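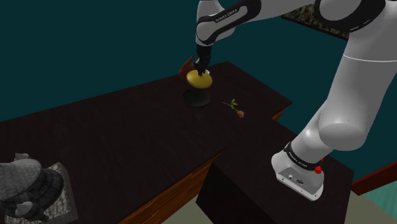

Ratree Wiriya wrote back that she had stopped reading success rates altogether, and would start again when someone could show her the sentence that says what a success is. She was answering my draft of these rules, and I had no good reply, as the draft didn't contain that sentence either.

How to write pass rules for simulated grasp trials (and what to distrust in other people's)

Reading time: 5 minutes
Updated 23 August 2023

Most of what passes for good practice in simulated manipulation is habit. A team runs a few thousand trials, a script prints a percentage, and the percentage goes into a slide. I've done it. The steps below are the ones we now use on Mandotus before any figure leaves the building. They are dull and they slow you down, and I'm not convinced they catch everything.

1. Write the pass rule before you run anything

Put it in one plain sentence. Ours for the yellow disc reads: "The disc is clear of the stand, held by the hub between both fingers, and still held two seconds later." A person who has never seen the code should be able to judge a trial with it.

Watch for the word "grasped". Some scripts call an object grasped when the fingers stop closing. Others want contact on both fingers, and a few only check that the object's height went up. Those are three different tests and they'll give you three different scores from the same run.

2. Say where you are measuring from

Distance to target is a favourite in reports and is close to useless unless you name the two points. The middle of the disc's face, the end of the hub and the object's origin in the file can all be different places. Fingertips touching the upper edge of a disc may be a fine start to a pinch or a bad miss, depending on which feature you told the arm to go for. Write down the feature and the point on the gripper.

3. Fix what the trial starts with

Record the starting pose of the arm, the object and whatever the object rests on. Record the clutter as well. A stray rose on the tabletop matters if the forearm can sweep through it. Decide in advance whether knocking something else over is a fail. We say it is, and our score fell the day we said so.

4. Keep the views apart

An outside view tells you whether the arm is heading for something stupid. It is poor at telling you whether the fingers are either side of a narrow part. A close view from the gripper end is good at exactly that and tells you next to nothing about the elbow. If a human is checking trials, state which view each question is answered from, and don't let the checker answer from memory of the other one.
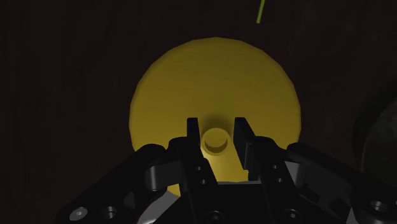

The question to ask of a close view is a small one: is there a finger on each side of the hub, yes or no? Don't ask the checker whether the grasp "looks good". Being in position isn't a grasp, and a trial that ends with the fingers open around a part should be logged as positioned and nothing more. I would keep three labels — positioned, closed, lifted — and refuse to add them together.

5. Check trials by hand, and pick them badly

By badly I mean at random. Everyone's instinct is to look at the failures. The false passes are where the trouble sits, and they look fine in a spreadsheet. In our June run there were 3103 trials. Waraporn Kamolrat pulled 443 of the passes at random and went through them against the written sentence. She threw out 19. That isn't a scandal, though it was enough to change which of two settings came out ahead, and we had already told people the wrong one.

Of those, 14 had the same cause: the disc had been dragged sideways off its stand with one finger and was falling when the script looked at its height. No, the height wasn't low enough to fail yet. Yes, we should have seen it coming.

6. Treat contact settings as part of the result

Friction, finger stiffness and step size belong next to the score, in the same table. I'm wary of any write-up that puts them in an appendix, and more wary of one that says "default values". Defaults change between versions. If you can, run the whole batch again with friction lowered and print both figures. If the second one collapses, your readers should know.

7. Don't borrow a safety word

A simulated arm that never hits the table hasn't been shown to be safe. It has been shown not to hit a simulated table in the cases you tried. We had "safe approach" in our Sumau logs for months and it got quoted back to us by someone planning to work next to a real arm. It now says "no contact recorded". Workplace safety rules are a separate job, for the real machine in the real room, and nothing on this page helps you meet them.

8. Publish the rule with the number

Same page, same font size. If the rule has changed since the last report, say so and rerun the old batch under the new rule, or don't compare them at all.

Ratree has since read this version. She thinks step 4 is too trusting of human checkers, and wants two of them on each trial with no sight of each other's answers. She may well be right. We've tried it on one batch and they disagreed most often over "closed", so that label probably needs its own sentence too.

Related
Moving the Vulo scenes to a new physics version: what broke
Naming trial logs so that other people can find them
Amin, one year on: which checks we dropped
Why we stopped reporting a single score

This site uses cookies to remember your settings and count visits. Accept | Manage choices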